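Backyard and Small-Plot Grape Notes: README

Hi, and thanks for opening this file before the spreadsheets. I'm Lorna Barredo, and I've been collecting people's notes on table grapes grown in small gardens: what they planted, when it leafed out, when they picked, and whether they'd bother growing it again. There are 200 entries in this release, sent in by growers in Sturitz and Gernitz, plus a few from the hills behind Prasier (those people write the longest notes, bless them).

What's in the folder

vines.csv has one row per vine per season. notes.txt has everything that wouldn't fit in a column, in the growers' own words, with spelling left alone. places.csv gives the slope, soil and a loose idea of the shelter for each garden. I took out street names, so please don't ask me for them.

Color

The color column only has two values, pale and dark. I know, I know. People sent me "amber," "gold," "greenish," "blue," "black" and one "like a bruise," and I spent a whole November trying to build a proper scale before giving up. Whatever they wrote is still in notes.txt if you want to have a go yourself.

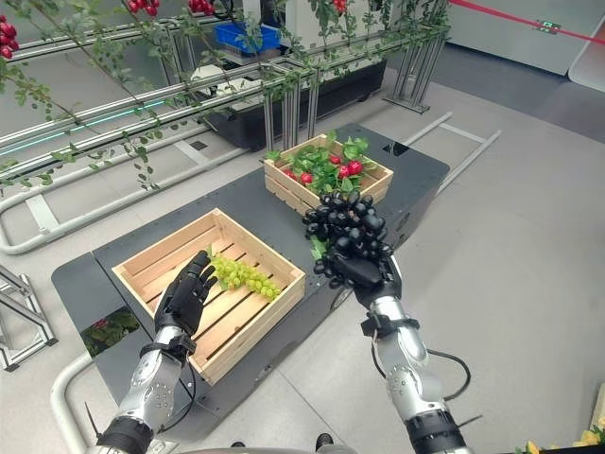
Bartoš wrote back that two values is fine for eating but no use for picking, because his pale ones go from sour to perfect without changing much to look at, and he'd like a column for taste. He's right! I added one, called sweet, and it runs from 1 to 6. A 1 means your face folds up. A 6 means the wasps got there first. Older rows are blank in that column and I'd rather leave them blank than guess.

Picking dates

The date is when the grower cut the first full bunch, even if the rest hung on for weeks. Some people pick the whole vine in a morning and some wander out with scissors every evening until frost, so don't read too much into a gap between neighbors. Gernitz runs later than Sturitz nearly every season. I think it's the river fog, but there's nothing in the data that would prove it, and I've been told very firmly that it's the pruning.

If you're using these dates to plan your own planting, look at the shelter field first. A vine on a south wall and a vine on an open fence are hardly the same plant. 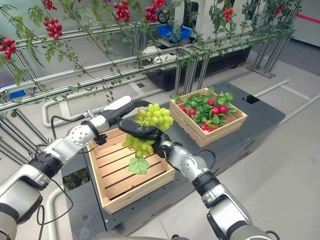

Could you say somewhere how people thinned their bunches? I take off half the berries in early summer and get much bigger grapes, but my weights look terrible next to everyone else's.

Good point, and yes, there's a thinned column now - yes, no or blank. Blank means I never asked. Please don't compare weights between thinned and unthinned vines, and don't treat blank as no (I did that myself in version 1 and the averages came out very silly).

Storage

Some growers also told me how long their grapes kept. Nearly all of them used a cool shed or a cellar, with the bunches in one layer and the stems left on.

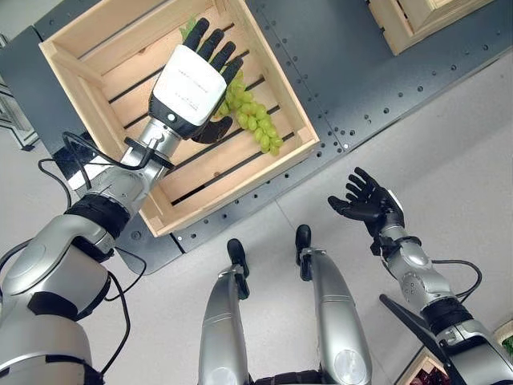 The kept_days field stops at the first soft berry, which is strict, and plenty of people went on eating happily well after that. Fridge storage is marked with an F in the next column over.

Known problems

Variety names are a mess. Half of these vines came over a fence as a cutting, so "Grandpa's" appears in several gardens and I doubt it's the same grape. Two rows from Prasier have picking dates earlier than their flowering dates, and I'm still waiting to hear back.

Using it

Share it, chop it up, make charts. Credit the growers as a group, please. New rows are welcome any time after harvest, and handwriting is fine if you write big.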